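Illow Community Tableware Store
Progress report to the Arthur Fund
Second report, 2020-05-14
Prepared by Jussara Andrade, project coordinator

1. Purpose of this report

This report covers the work done since our first report in October. It follows the headings the Fund asked us to use, with one more section at the end about the sorting table, because your officer had questions on this point after reading our last letter. I have tried to keep the text short where nothing has changed.

To remind readers who are new to the grant: the Store lends plates, bowls, cups and serving dishes to groups in Illow and Pirkham who need them for a meal or an event and who would otherwise buy disposable ones. The groups borrow without charge. They bring the things back washed, we check them, and they go back on the shelf.

2. Lending

Between October and the middle of March we made 68 loans. This is better than we had planned for the winter months, when there are fewer outdoor events. The largest group of borrowers were lunch clubs, then schools, then families who were preparing a christening or a funeral tea. The funeral teas were not in our original application, but we receive these requests often and we would like to continue to accept them.

From the second half of March all lending is stopped. The halls are closed and there are no events. We wrote to every group with a booking and offered to move it to a later date without a fixed day. Most of them accepted. A few cancelled completely, and one lunch club told us that it will probably not open again this year.

At the time of the closure two loans were still outside. One has been returned to the door and is waiting to be checked. The other is in a locked church hall in Pirkham and we can't reach it for now. The borrower has confirmed by telephone that everything is in boxes and safe.

3. Stock

The stock was the weakest part of our first report, and I am glad to say that it is now in better order. When we began, we had accepted donations from many houses and from one closed hotel, and the plates were of very different sizes. They did not stack well. Some stacks leaned, and plates were chipped on the shelf, before any borrower had touched them.

In January we decided to keep only round white plates for the main sets and to give the coloured and patterned ones to the charity shop. We accept small differences in the rim. Some plates are plain, and others have fine ridges going round, but if the diameter is the same they can be lent together and people at the table do not mind. It was a little difficult for some donors to see their plates go away, and I wrote to thank each of them personally.

The main sets now make places for 80 people at one event. In October we could not promise this number without mixing sizes. We also have more than enough saucers, so please do not be surprised if you see them mentioned again in the next report as a thing we wish to give away.

The bowls are not yet sorted. This is the largest task that remains.

4. Storage and the room

We moved the shelves to the long wall in February. The heavy dinner plates are now at waist height and the light things are above. Before, it was the opposite – a mistake of mine from the first week – and two persons were needed to take a stack down safely.

The room itself has a problem of damp in the corner next to the outside door. The landlord came in February and cleaned the gutter. It has rained since, and the corner is improved, though I would not yet call it solved. We keep no cardboard on that side.

The boxes from Tiltimine arrived complete. They have inner dividers and they protect the plates well during transport. The lids are stiff and I have asked the supplier if a softer lid exists. I have no reply at this moment.

5. The sorting table

Your officer asked how we check plates when they return, and whether this could be done by people who have not been trained. The answer is yes, and the method is simple.

We have marked the tan work surface with blue tape, in strips going across and strips going up, so that it is divided in a grid. One plate is placed in each space. It is not necessary that the plate is exactly inside the lines. The purpose of the grid is that plates do not lie on top of each other while somebody is looking at them, and that everyone works through the spaces in the same order.

The person checks first the rim, by eye and then with a finger, for chips. Then the middle of the plate, for scratches and marks. White glaze reflects the lamp, and a new helper can easily take a reflection for a crack, or miss a smudge which is beside it. We therefore ask that the plate is turned a little by hand. If the bright point stays in its place when the plate turns, it is only light. If it travels with the plate, there is something on the surface. Plates with a mark go back to the sink and plates with a chip are taken out of the set.

The tape was put by hand and it isn't perfectly straight. I considered replacing it with painted lines, but the tape costs very little and we can change the size of the spaces when we begin with the bowls. I propose to leave it.

6. Money

Spending is below the budget. The boxes and the shelves are paid. The transport line has hardly been used since March, and we have not spent anything on the open day, which was planned for this spring and can't take place. I ask the Fund for permission to carry the open day money forward to the second year. If this is not possible I would prefer to return it than to spend it in a hurry on something we do not need.

The rent continues during the closure. The landlord has agreed that we pay monthly instead of quarterly, and this helps us.

7. Difficulties

Apart from the closure, the main difficulty was late returns. Groups are very careful with the plates but less careful with the date. Since January we telephone them on the day before the return, and late returns became rare.

A second difficulty is that the booking list is still kept on paper and only I can read it easily. I have started to copy it to a spreadsheet.

8. Next steps

Sort and measure the bowls, with one person in the room at a time.
Collect the loan from Pirkham when the hall is opened.
Finish the booking spreadsheet and send a copy to the Fund.
Write a one-page guide for the sorting table, using the text of section 5.
Agree with the Fund a new date for the open day.

I am available by telephone on weekday mornings if any point needs more explanation.

Jussara Andrade

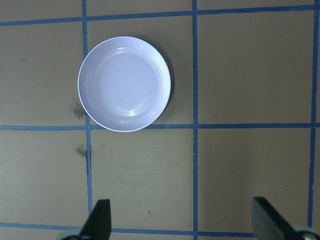 White plate with ridged rim on the sorting table (section 5).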